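Stodgate Library Extends Winter Hours and Adds Reading Rooms

STODGATE, 2020-01-25 — The Stodgate Public Library will stay open until 9 p.m. on weeknights through the end of winter, the library announced today. Two reading rooms on the second floor, closed for repairs since August, are also open again.

The repairs covered the ceiling, the windows and the heating. The rooms now have 60 seats between them, and the local history shelves have moved back from the basement.

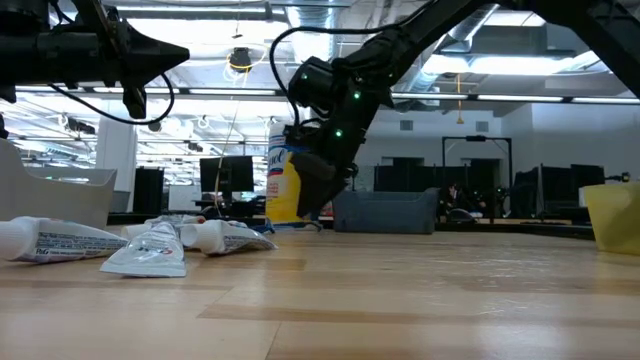
Library director Gediminas Sepp said the later hours were the most common request in last year's survey of cardholders, which drew 598 replies.

"People get off work at six and want somewhere quiet to sit," Sepp said. "We were closing just as they got here."

The Birus Street branch will keep its current schedule. Books borrowed at one building may be returned at the other — the outside drop box at Birus Street is emptied every morning.

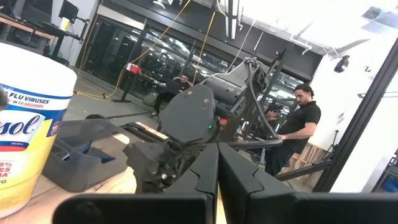 The library lent more than 2,030 items to children last year and has added 504 new titles to the children's section. Story hour moves to the Gamage Room and starts at 10:30 a.m. Parents do not need to sign up ahead of time.

Library cards are free to anyone who lives or works in Stodgate. Applicants should bring a photo ID and proof of address to the front desk.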